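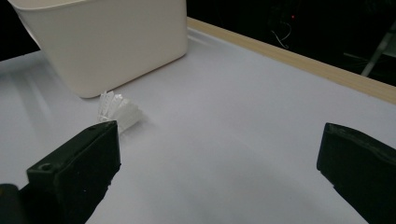 From: Xiaoqing Pan
To: Utmont store list
Subject: Re: [utmont-store] Which tubs for the paper stock?

Hello all,

Replying to Ainhoa's message, which is quoted below for anyone who joined the list after Christmas.

On 7/1/18, Ainhoa Montoya wrote:

> The cardboard boxes on the bottom shelf of the store have had it.
> Two of them split when I moved them and the envelopes went
> everywhere. I would like to get everything into plastic before
> the spring mailing, when we'll have another 2,000 envelopes coming
> and nowhere decent to put them.
>
> Questions:
>
> 1. Are the white tubs from Rodrigues any good for paper, or do
> we need something with straight sides?
>
> 2. Do they need lids? The Griten boxes have lids but they are
> the wrong depth for our shelves and stick out over the walkway.
>
> 3. What are we doing about small loose things, such as clips,
> stamps and the rubber bands? At present they're in a biscuit tin
> and a bread bag.
>
> I can go to Rodrigues any day except Thursday.
>
> Ainhoa

1. I think the white tubs will do for most of it. The sides do taper, so you lose a bit at the bottom, and a stack of A4 won't sit tight in the corners because the corners are rounded. For envelopes this doesn't matter. They go in on their long edge, like cards in a drawer, and a piece of folded card at the end stops them falling over when the tub is half empty. For headed paper I would keep the flat trays we have now and leave them on the middle shelf.

The rim is rolled over and smooth all the way round, so it doesn't catch your sleeves or scrape the edges of the paper when you pull a bundle out. The old grey crates were bad for that.

I would not put the full 2,000 in one tub. Paper is heavy, and whoever is on mailing duty has to lift it down. Split them between tubs and put the ones we use least at the back.

2. No lids for now. The tubs are going under a shelf, so not much dust gets in, and in my experience a lid ends up on the floor the first time someone is in a hurry. If the envelopes do get dusty we can lay a sheet of brown paper over the top. I agree about the Griten boxes. They could go to the Brarkell room, where the shelves are deeper, and hold the table covers.

3. See further down.

One more thing about setting up. Please clear the table and give the tub a wipe before you start filling, and pick up any scraps of packaging as you go. There was a little crinkled bit of see-through plastic on the table beside the tub, the sort of thing that gets in among the envelopes and is then posted to a member. A bin bag hung on the back of the chair takes care of it.
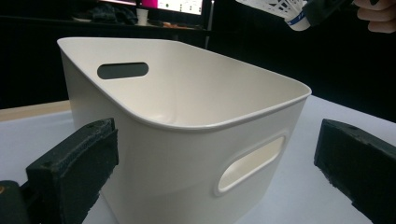

HANDLES AND LABELS

The tubs have an oval slot for a handle on opposite walls. Put them on the shelf with one slot facing out, so you can get your fingers in and slide the tub forward without taking hold of the rim. Please keep the slots clear on the inside too. If envelopes are packed right up against the slot there is nowhere for your hand to go and the top ones get bent.

For the same reason the label should not go over the slot. Put it beneath the opening, on the flat part of the wall, or tie a luggage label through it. I prefer the luggage label. The sticky ones leave a mark when you peel them off, and we change our minds a lot about what goes where.

Write on the label what is in the tub and the shelf it belongs on, in capitals, with the thick pen. Stock numbers can go on the back. The plain envelopes are 332 on the stock sheet, for whoever does the reordering.

SMALL THINGS

The tubs are too big for clips and stamps on their own. Everything slides to the bottom and you end up tipping it out on the table. I suggest we keep the biscuit tin for clips, find a second tin for rubber bands, and stand both in one tub with the string and the tape. Stamps should go back in the cash drawer. The bread bag can go.

WHEN

Ainhoa, could you get nine tubs if Rodrigues has them, and keep the receipt? If they are short, take what there is and we'll do the envelopes first. I have the key from Monday and can move the shelves down a notch before you bring them in. They need to come down at the left end as well, where the pipe is, so I'll want a second pair of hands for half an hour if anyone is free in the evening.

The old cardboard can stay by the door until the recycling is collected. Please don't reuse it for the spring mailing, even the boxes that look all right.

Xiaoqing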